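Workshop notebook, Clalside
February 2023

Picking this up again after the long gap in January, when I wrote almost nothing down and then spent a good part of an evening trying to remember which cloths had been washed in what. So I am promising myself (and Stavros, who reads over my shoulder even when he says he doesn't) to be better about it. Longer entries, fewer scraps of paper tucked in the back.

What I have been on is cloths for the small tables. The ones we got with the tables from Indadside were perfectly nice to look at and hopeless to use, all hem and no bite, and they pushed the crumbs along the top without ever picking them up. I have a soft spot for a good cloth. My grandmother kept hers in a drawer by the stove, ironed, and you did not take one for your bicycle. I can't claim we iron ours, but I do think a cloth you like holding gets used more, and the tables in the reading corner do need using on, if that makes sense. People sit there with tea and a book and they leave rings.

We ended up with two sorts on trial. There is the white one from Zakharchenko, which is thick and drinks up a spill beautifully but takes an age to dry over the rail, and there is the thin pink one from Vostham, which I was rude about when the parcel came and have since had to apologize to. It folds down to nothing. It gets into the place where the tabletop meets the rim. It also wrings out in one twist, even with my thumbs the way they are this winter.

I did the blue table this morning, the round one with the white flowers on it, and I went slowly for once. It has a shine to it that shows everything, every thumbprint and every dried drip, so it makes a very honest test piece. If a cloth leaves lint you see it at once. I started dry, just to get the loose bits, then damp, then dry again with a clean side, and I moved the red book about as I went and did under it last. (Please do lift the book. I know it is tempting to go around it. There is a faint square on the yellow table at the back that will be there when we are all retired.)

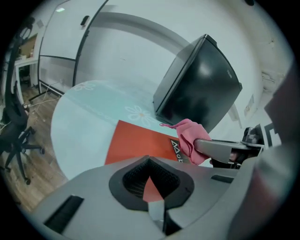 Pink cloth over the blue flowered table, red book or folder still out.

On the flowers: I was worried about them. They are printed on, and the last time we had anything printed in here we took a corner off it with the scrubbing side of a sponge and had to put a plant on top. So I have been keeping a little patch going on the spare top, the chipped one under the bench, and rubbing it with the damp pink cloth in sets. 200 strokes at a sitting, with a cup of tea between. I am up to 1,000 now and I can't see any change in the print, in daylight or under the lamp. My shoulder has noticed, though. Stavros did one of the sets for me and went at it like he was sanding a boat, and the flower was still fine, which I take as a good sign for everyday wiping.

Soap: less than you think. I had been putting a proper squeeze in the basin out of habit and it left a bloom on the shiny top that I then had to chase off with plain water. A few drops is plenty. Warm water does most of it anyway.

Washing notes, so they are in one place. The pink ones go in together, by themselves, no softener. Softener makes them slide. The first wash gave off a bit of color, so please don't put them in with the white Zakharchenko ones unless you would like everything to be pink (I wouldn't mind, but I have been told others would). After 7 washes they are a shade paler and a good deal nicer in the hand. They do curl at the corners. I have stopped fighting that.

Stavros Lazarević's view, which he asked me to put down fairly, is that we should keep both: thick white for spills, thin pink for daily wiping, on separate hooks. I was all for choosing one and being done with it, but he is right that nothing beats the thick one when somebody tips a whole mug. Two hooks, then. I'll put them by the window where there is a bit of air.

Still to do: ask Vostham what a box of 130 would come to, as the small packs are poor value. Try the pink one on the tea ring on the windowsill. Find out whose red book it is and put it back on the shelf with the others. And somebody has gone off with the small basin again, so if it's at your end of the bench, could it come home, please.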